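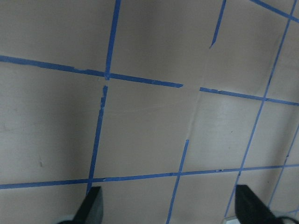

Blue tape grid on the demo surface, seen from the gripper at Nateline.

Home Visits Reviews Contact
2 min read

I spent Friday morning at Nateline, where Mackenzie Grewal was showing the Skasetti, a tabletop arm kit with a two-finger gripper and a wrist camera. The tape marks out squares for pick-and-place runs. Some strips have torn ends and there are gaps in the lines, but Grewal said the software doesn't read the tape — it is for the person setting out the parts.

The log for the week listed 103 runs out of a planned 200. I asked for the failures and got them without a fuss. Most were missed grasps near the corners of the work area.

The kit costs $2,000, arm and camera included. Shipping starts in April. The Jelley stand next door was still being set up when I left.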